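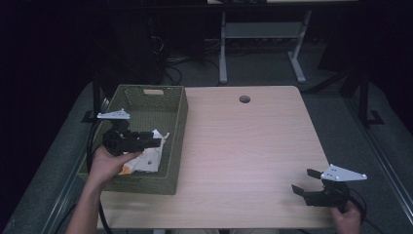
Allavbridge Rainfall Registers: Progress Report to the Cronin Fund

Grants > Small Heritage > Current Projects > Allavbridge

Prepared by Mārtiņš Ots, June 13, 2020
14 shares | 3 comments

The Fund asked for a short report covering work done, money spent and "any variations". There have been variations.

As you'll recall, the job is to type up the daily rainfall registers kept at the Allavbridge post office, so that people who want to know how wet it was can find out without driving here. The registers run to 1,453 pages. We told you in the application that this would be a fairly mechanical task. I'd like to withdraw the word "fairly" and also the word "mechanical".

So far 246 pages have been typed and checked. That is behind the schedule in the application, which I wrote, and which on rereading has a certain youthful confidence. The pages get quicker as the handwriting improves. The early postmaster wrote his ones and sevens the same way, which in a rainfall record is a matter of some interest. We've been settling doubtful entries against the creek heights in the shire minutes, and where the minutes don't help we mark the entry as doubtful and leave it alone.

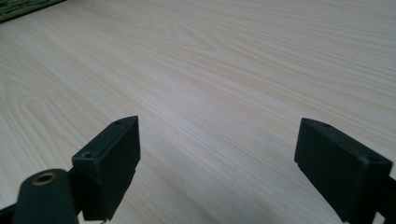 Variations

1. Software. The budget named Vorex for the handwriting recognition. Vorex read the first test page as a list of surnames. We gave it another page and it did the same, though with different surnames. The licence has been cancelled and the refund has arrived, less a fee for cancelling. All typing is now done by people.

2. Database. We're using Vuvum, which was free, and which charges for exports. I've since been told this was on the sign-up page. The export charge has been moved into the line that used to be Vorex, and the two come out nearly even.

3. Units. The registers change from points to inches and back again, sometimes in the same month and once, I'm fairly sure, out of spite. We're entering what's written, with the unit beside it, and converting in a separate column. Anyone who disagrees with our arithmetic can then do their own. 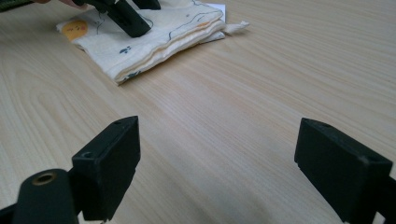
Tabletop, pale wood, with the grain on the diagonal.

Spending

Travel is under budget, mostly from not going anywhere. Stationery is over. Archival folders went up in price between the quote and the order, and I bought the better pencils. Wages are on track, although "on track" here means we've spent the right amount of money for the wrong number of pages.

I should also report the remarks column. The application said we'd leave it out, on the grounds that it would mostly say "fine". It mostly does say "fine". It also holds more than 21 mentions of a neighbour's goat and the gauge, a dispute about who was supposed to empty it over Easter, and 11 days in one winter marked only "too wet to look". For those days there's no rainfall figure at all, so the wettest stretch in the whole record
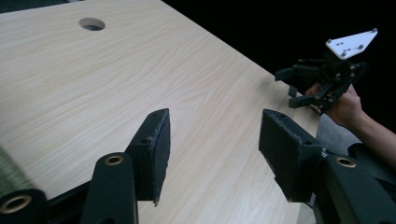 is officially blank. We think that's worth keeping, and we'd like the Fund's permission to type up the remarks along with the numbers. It would add some hours. I've put the estimate in the attached budget and this time I've had somebody else check it.

Next period

We expect to finish the second register by the end of August and begin the third, which has water damage. The checked pages can be looked at now in Vuvum if you ask me for the password. Please don't press Export.

Related reports
Allavbridge Rainfall Registers: First Report
Cronin Bridge Plaques, Final Report
Small Heritage Grants: Guide to Variations
How to Request a Change of Budget Line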